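Gondley Bench Tools: data card

Version 2, September 25, 2026
Maintained by Pitkänen
Licence: free to use with credit

What is in the set

Gondley Bench Tools is a collection of 1,114 pictures of hand tools on and around a small work table. Most of them show screwdrivers, either lying on the wood or standing in a yellow plastic bin. The activity is plain tidying – tools go into the bin, come out again, and get moved about the table. 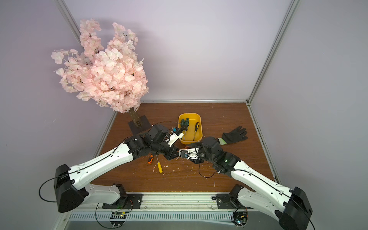 The pictures come in two kinds, wide views of the table and close views of single tools. Both are kept in the same folder, and the index file says which is which. Walls are a pale lavender in the wide views and can look nearer to white close up, so please don't use wall colour to sort them.

Things on the table

Screwdrivers vary in handle colour, length and tip. Orange, green, yellow and black handles all turn up. An artificial cherry blossom tree on a square black base stands towards the back in many of the wide views. It is labelled "decoration" in the index and has no tool number.

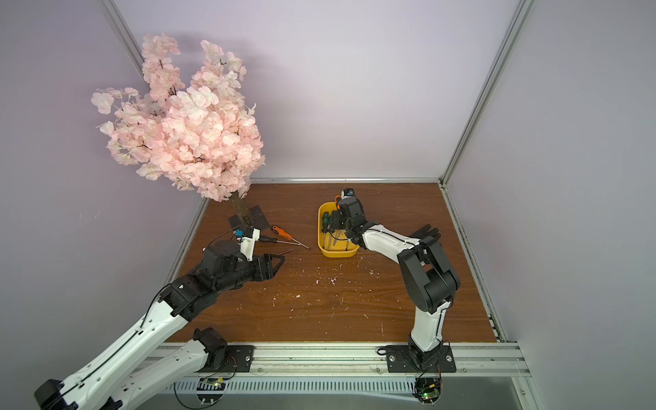
Wide view: blossom tree, with small pale flecks across the middle of the board.

Flecks and marks on the wood are not labelled. If you are training something to find small parts, expect false hits on them.

Labels

Each tool has a handle colour, a tip type and a place (table or bin). Tip type is left blank where the tip can't be seen – fill it in only from the same picture, never from a neighbouring one. Handles of two or more colours are listed with the main colour first.
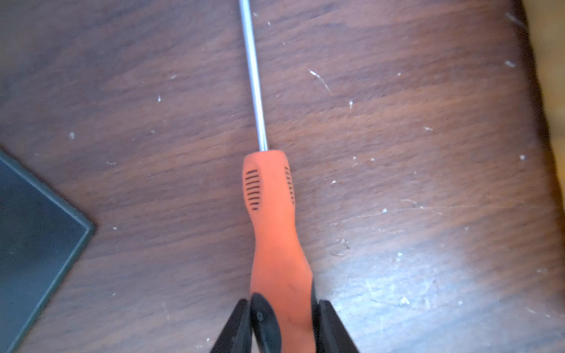
Photo: Statell / Gondley Bench Tools

Version 2 corrects a batch of handle colours that had been entered as red. The Rado index format is still supported, but new fields are only written to the CSV.

Known gaps

Hammers and pliers have no label of their own. Gloves are marked "other".

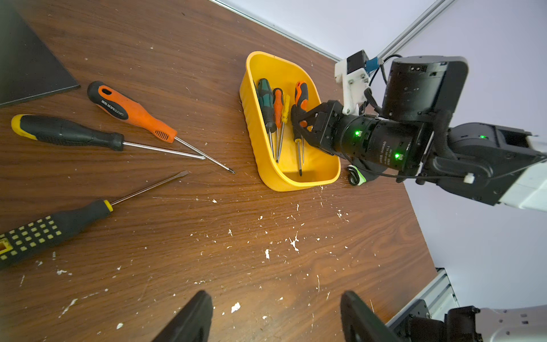

How is a screwdriver labelled when it leans against the side of the bin?
It counts as "bin" if its shaft is inside the rim, whatever the handle is doing. A tool lying beside the bin is "table", even when the two touch.

Files

index.csv: one row per tool
pictures/: wide and close views
changes.txt: corrections by version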